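Subject: Re: [plarmont-sourdough] Starter going flat in the heat?
From: Mariama Frimpong
Date: Friday, July 18, 2025
To: plarmont-sourdough list

Marwan Nasrallah wrote:

> Hi all, long time reader, second time poster. My starter was doing great
> all spring and now it's a puddle. I feed it at breakfast and by lunch it
> has gone up and come down again, and by supper there's gray liquid on
> top and it smells like nail polish remover. Same flour, same jar, same
> everything. The kitchen is at 81 most afternoons. Do I throw it out?
> Also the loaves are spreading sideways like pancakes. Also, is anyone
> else finding the new Tehrani bread flour thirstier than the old bags?
> Marwan (Zavotville)

Marwan, don't throw it out! Mine does this every single summer and I panic every single summer, so you're in good company. A starter that goes up and down before lunch is a hungry starter, and at 81 degrees it's eating at a gallop. The gray stuff is just hooch. Pour it off or stir it in, whichever you like (I pour, my sister stirs, we have stopped discussing it). If you ever see pink or orange streaks or fuzz, that's different and it goes straight in the trash, jar and all.

What I changed two summers ago was the feeding. In winter I do equal parts starter, flour and water, and I'm lazy about it. From June on I keep one spoonful of the old stuff and give it five spoonfuls of flour and a bit less than five of water, so it's a stiffish paste. It takes much longer to get through that and the nail polish smell went away after a few days. I also use water from the fridge. If you can't face twice a day, let it sit on the counter for an hour after feeding and then put it in the fridge until the night before you bake. Mine has gone two weeks like that and come back after a couple of feeds, cranky but alive.

On the pancakes - I'd bet money your dough is just overdone. The recipe on the Kalosau handout that we all seem to have says to let it rise overnight on the counter, and I'm sure that was written by someone with a cold kitchen. Try mixing it after supper, leaving it out only until you go to bed, and then into the fridge. Or use half the starter. I make a double batch, 908 grams of flour (that's the two pounds from my mother's recipe, which is why it's such a silly number), and in July I cut the starter way down and still get a decent rise by morning. Look at the dough and forget the clock. If it's domed at the edges and jiggles when you bump the bowl, shape it. If it's flat on top and full of big loose bubbles, you missed it, so oil a pan, poke it all over and call it focaccia. We've eaten a lot of focaccia.

And yes to the Tehrani flour! I thought I was going nuts. I've been adding an extra splash of water since the bags changed, but I'd go easy on that until you've got the spreading sorted out, or you'll be chasing two problems at once. Has anyone asked at the store whether the wheat is different? I keep meaning to and then I get there and buy plums.

Couple of other things while I'm at the keyboard.

LINERS AND BASKETS

Someone asked last month what to do if you don't own a proofing basket. Any bowl and a dish towel with rice flour rubbed in will do. Use the smooth kind of towel, because terry cloth grabs the dough and you'll be picking lint out of your crust. I've had mine since 2000 and it could stand up by itself at this point. I shake it out, let it dry and wash it maybe twice a year.

Kitchen pictures, tile counter and green cloth in both:
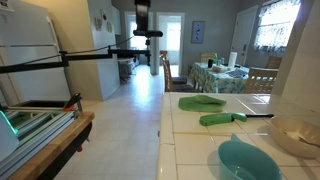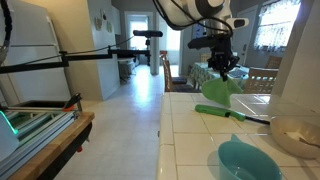 SEPTEMBER SWAP

We're on for September again, same hall in Plarmont, date to follow once they tell me which Saturdays are left. Last year we had 15 people and ran out of butter, so please bring butter. If you want a bit of somebody else's starter, bring a clean jar with a lid that isn't screwed down tight (ask me about the inside of my car). Rye people, there was a lot of interest in the dark loaf with caraway, so if you made that one please write back, I never got the recipe.

Marwan, let us know how the stiff feeding goes. Give it four or five days before you decide anything.

Mariama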